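Open mic at the Olteanu Print Shop

Dec 9, 2021

I finally made it to a poetry night at Olteanu, and I'm still buzzing! The press runs its readings right there among the type cases, with 36 chairs squeezed in and people standing behind them. Tamara Hodoroagă opened with two long poems about her grandmother's orchard, no mic, no paper, and I forgot to take notes. 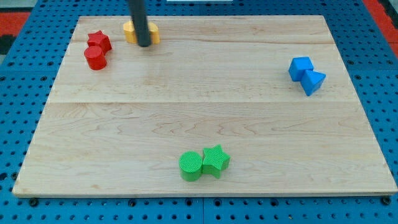
After the break came the open list. A shy kid read a sonnet to a bus driver -- my favorite of the night -- and then somebody did a whole piece in questions. We got to see the new Stumer chapbook too, hand-sewn, 200 copies, and I bought number 59. The ink smell is wonderful (I keep opening it on the train). Next reading is after New Year, and I've already put my name down for a slot.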